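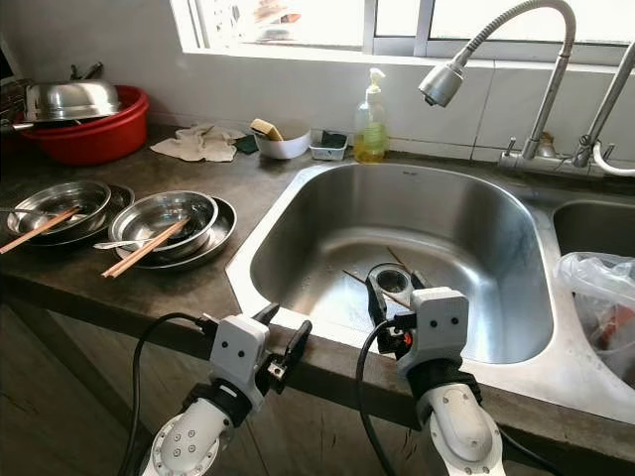
Kurz vor halb, schnell noch was aufschreiben, sonst ists morgen weg.

Küche. Wieder Küche. Gestern alles stehen lassen nach den Nudeln, heute die Quittung. Die Stäbchen im Becken, beim Abfluss natürlich, wo sonst. Wollte sie gleich rausnehmen, dann Telefon, dann vergessen. Dünne Holzdinger, die mögen das Liegen in der Spüle nicht, werden so fusselig an den Spitzen. Müsste mal neue kaufen. Oder gar keine mehr, Gabel tuts auch.

Im kleinen Becken nebendran immer noch die zerknüllte Tüte. Die kommt heute raus, ich schwörs. Schreibe ich seit 2 Tagen. Hatte sie nur kurz abgelegt, weil der Mülleimer voll war, und jetzt wohnt sie da.

Das große Becken aber ganz ordentlich, muss ich sagen. Paar Tropfen am Boden, sonst nichts. Letzte Woche noch Kalkränder überall, dann 30 Minuten mit Essig und dem alten Schwamm drangegangen, Finger danach wie Rosinen. Hat sich gelohnt. Edelstahl ist dankbar, wenn man sich mal aufrafft.

Spüli reicht noch eine Weile. Das gelbgrüne, hab die große Nachfüllpackung von Kirnel geholt, die Pumpflasche geht damit fast 9 mal voll, steht jedenfalls drauf. Mal sehn. Riecht nach Limette, oder nach dem was die bei Kirnel für Limette halten.

Die Brause hab ich endlich nach links gedreht gelassen, so spritzt es mir nicht mehr auf den Pulli. Der andere Hahn daneben nervt trotzdem. Zwei Hähne, ein Mensch, eigentlich albern. Aber ausbauen kostet und die von Skundberg melden sich ja nicht zurück. Zweimal angerufen, Warteschleife, aufgelegt.

Licht war schön heute, das Fenster hinter der Spüle ganz hell. Im April ist die Küche der beste Raum der Wohung. Fliesen müsste ich trotzdem mal abwischen, bei so viel Helligkeit sieht man alles.

Noch zu tun: Tüte weg. Stäbchen abtrocknen, Schublade. Arbeitsplatte wischen, auf dem dunklen Braun sieht man jeden Krümmel. Müll runter. Kaffee von Kokorero nachkaufen, Dose ist leer seit heut früh.

So, Schuhe an, Bus kommt gleich. Rest heute Abend, falls ich nicht einschlafe.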